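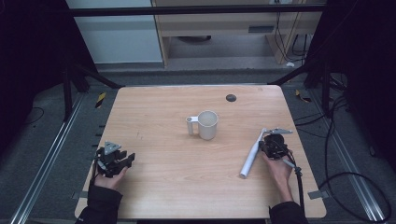

A white mug on a wooden table. The handle is on the left side.

Why Does a Mug Have a Handle?

Fill a mug with cocoa and the heat moves out through the sides. If you wrap your whole hand around it, your skin can get too hot. A handle sticks out from the cup, so less heat reaches it. Your fingers stay cooler.

Many mugs are made of clay. A worker shapes the cup first. The handle is made separately and stuck on with slip, a runny mix of clay and water. Then the mug dries and goes into a very hot oven called a kiln. The clay comes out hard. A shiny coat called glaze keeps drinks from soaking in.

A mug with straight sides is shaped like a cylinder. So is a soup can. Rods are cylinders too, only long and thin.

Try this: Ask an adult to pour warm water into a mug. Touch the side, then the handle. Which one feels warmer? Wait 11 minutes and touch them both again.

Word to know
Kiln (say "kill" or "kiln"): an oven for baking clay.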